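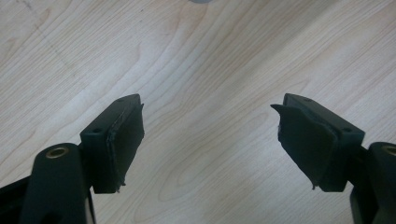
Iñaki Gallardo objected to the word "finish" before the first question had been put to him. A finish, in his usage, is the coating and nothing else. What most customers mean when they ask for a nice finish on a table is the figure of the grain, and that was settled when the boards were chosen. Coating can raise the contrast a little or deaden it. It cannot move a line.

Montserrat Barrios runs the tabletop bench at Rodlow, a shop that makes and resurfaces work surfaces, mostly pale ones, for kitchens and small studios. Gallardo does the assessment work there: he looks at a top, decides what is wrong with it, and writes the sheet that goes to the bench. The two spoke at the shop in October, late in the afternoon, when the light through the side door was low enough to be useful to them.

The conversation began with pale wood-grain surfaces, which make up most of the shop's intake. Barrios described the pattern she sees most often: long sweeping lines, a shade or two darker than the ground, gathering into nested arcs toward the middle of the top.

"The arcs are what people pay for," she said. "They are also what gives you trouble. On straight grain you can work one small patch and it will hide. Across an arc the eye follows the line, and if the line goes dull for an inch, the eye stops there."

Asked what produces the arcs in solid wood, Gallardo gave the short version. A board sawn off-center through the log cuts the growth rings at a shallow angle. The rings come out on the face as wide curves where the cut is nearly parallel to them and as tighter bands where the angle steepens. A printed surface copies a scan of the same thing. He does not treat a printed top as an inferior article, but he wants to know which one he has before anyone picks up an abrasive.

"First item on the sheet is the material," he said. "You look at the end. If the lines on the face carry over the edge and down, you have wood, or at least a thickness of it. If they stop at the corner and something else starts, you have a layer. Then the question is how thick the layer is."

He declined to give a rule for telling them apart from the face alone. Repeats in the pattern are a strong sign of print, but a single small top may not be long enough to show a repeat. Feel is unreliable under a heavy coat. Sound, in his view, is worse.

Barrios was more willing to generalize. She runs a fingernail across a dark line. On an open coat over real grain there is sometimes a slight drop. A smooth result proves nothing.

Scratches took up the middle part of the interview. The shop sorts them by direction first and depth second, which Barrios said surprises people who expect depth to lead.

"A scratch that runs with the grain can be fairly deep and still be hard to find," she said. "A faint one that crosses it shows from the other side of the room. So direction goes first on the sheet."

Gallardo added a third category, which he calls undecided. Some thin darker streaks cannot be called a scratch or a mineral line until the surface has been cleaned and viewed from two sides. He marks these with a strip of low-tack tape set beside the streak and comes back to them at the end. His complaint about new staff is that they put the tape on top of the mark, and then the tape lifts a little dirt and the mark looks different from the one he wrote down.

The viewing procedure is plain. The top is laid flat on the stand at waist height. The overhead lights go off. One lamp is set low at the end of the top and a second reading is taken with the lamp at the side. With the lamp in line with the grain, cross-grain damage throws a shadow. With the lamp at right angles, lengthwise damage does. Gallardo takes both readings even when the first one finds something, and he writes them in separate columns.

"If you only do one, you find half," he said. "Then the customer gets it home, puts it by a window, and finds the other half."

Cleaning comes before either reading. The shop uses a product called Punis, diluted well below the strength on its label, followed by a wipe with plain water and a dry cloth. Barrios keeps the cloths for pale surfaces apart from the rest and washes them without softener. Softener leaves a film, and the film causes small craters in the next coat. She has used Bestis as well and found no difference in result, only in smell.

For a mark confined to the coating, the bench levels the spot with fine paper on a flat block, wet, with strokes that follow the line. Where the line curves, the block has to curve with it. Barrios considers this the hardest part of the job to teach.

"They want to go straight, because the block is straight," she said. "I have them draw the path with a dry finger first, the whole arc, several times. Then the block. The wrist learns it from the finger."

Gallardo does not agree entirely. He thinks a top with tight bands should be leveled across its full width or left alone, and that spot work on such a surface trades a scratch for a patch. The two have not resolved this. In practice he writes "full or none" on the sheet, and she sometimes calls him over to argue about it with the top on the stand between them.

On color, both were cautious. Pale beige surfaces shift toward yellow under most oil-based coats, and the honey-toned lines shift further than the ground does. The contrast goes up, and some customers like it. Those who want the top to stay as it is are offered a water-based coat and are told that it will feel harder and look flatter. Rodlow makes up a sample on an offcut for each of these jobs. Barrios will not use a sample from an earlier top, however close the match.

Work surfaces that take tools get separate treatment. The studio customers, Lozano among them, ask for a top that will stand up to clamps, blades and hardware being set down and dragged. Gallardo's advice to these customers is to accept a matte coat. Gloss records every contact. On matte, light scuffs merge into the general texture and the grain remains the thing that is noticed.

"You can't make it proof against metal," he said. "You can pick a surface where the wear is slow to read."

He also recommends that small loose parts be kept in a tray with a felt base. Screws rolled under a palm do more damage to a studio top than anything dropped on it, in his experience, and the damage comes as short curved tracks that match no grain direction and cannot be leveled in any one pass.

Barrios gave the care instructions that go out with each top. Wipe with a damp cloth along the line of the grain. Dry at once. No abrasive pads, and no melamine sponges, which are abrasive pads sold under a softer name. Lift objects to move them. Keep tape off the surface for the first 8 days after a new coat, and masking tape off it altogether. If a dark ring appears under something, leave the spot uncovered overnight before trying anything else.

The sheet itself was then brought out. It is a single page, printed on one side, with an outline of the top and a grid laid over it. Gallardo draws the main arcs in first, in pencil, before entering any defects. He was asked whether this was necessary, given that the grid already fixes the position of a mark.

"The grid tells her where," he said. "The arcs tell her which way to push."

The filed sheets are kept at the shop, and a returning top is compared with its earlier page. Barrios pulled one at random. The arcs had been drawn with some care, the undecided streaks entered with a small letter u, and one of them later struck through and reclassified as a mineral line. No work had been done on it. In the margin was a note in her own handwriting, asking for the sheet to be returned to the bench before closing.

Gallardo said he had returned it the next morning.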